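Search the help pages Search Go

Collector FAQ: recording table tasks with hand-held grippers

These answers are for people starting collection shifts at Odstead. Questions that aren't covered go to Geeta Pathak or to whoever is running the floor that day.

What am I recording?

Short demonstrations. You hold a gripper in each hand, do a small job at the table, and the cameras and marker cubes record where your hands went. The learning system is trained on many of these examples. One demonstration is called an episode.

How many episodes make a set?

The cups and flowers task needs 240 usable episodes before we move on to the next one. Nobody is expected to finish that in a single shift. A steady collector gets through almost 87 in a day, and slower is fine.

Do I put things back in the same place each time?

No. Move the cups and flower pots between episodes. Stand some cups up, lay one on its side, bring one close to the edge. If every episode starts from the same layout, the system learns the layout and fails on any other.
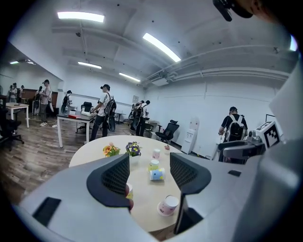 Santosh Bisht disagrees a little, and asked for this to be added: change two or three items at a time and leave the rest, or you'll spend longer arranging the table than recording. Both ways are accepted.

Does it matter if other people are in the room?

No. Several stations run at once and people walk through. Keep them out of your reach and carry on. Background changes are fine in the data.

How should I hold the grippers?

Start every episode with both jaws open and pointed at the table. Keep the marker cubes facing out and don't let a sleeve or strap cover them. If a cube is hidden for long, the position is lost and the episode gets dropped in review.
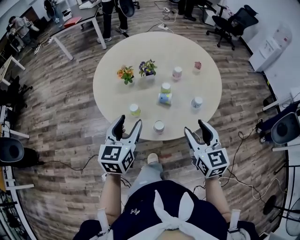
Work at the speed you would use at home. Very fast closing movements blur, and long pauses get trimmed, which sometimes cuts off the start of the next grasp.

I dropped a cup. Is the episode ruined?

Usually not. Pick it up with the gripper if you can reach it and finish the task. If you had to use your bare hand, mark the episode as failed in Mitari and start a new one. Don't delete it.

How long is a shift?

4 hours, with a break in the middle. Put the grippers on charge during the break.

When do I hear about rejected episodes?

Wilfredo Rivera sends the review list on Wednesday. It gives the episode number and the reason, and you can ask for a second look.

Last updated: March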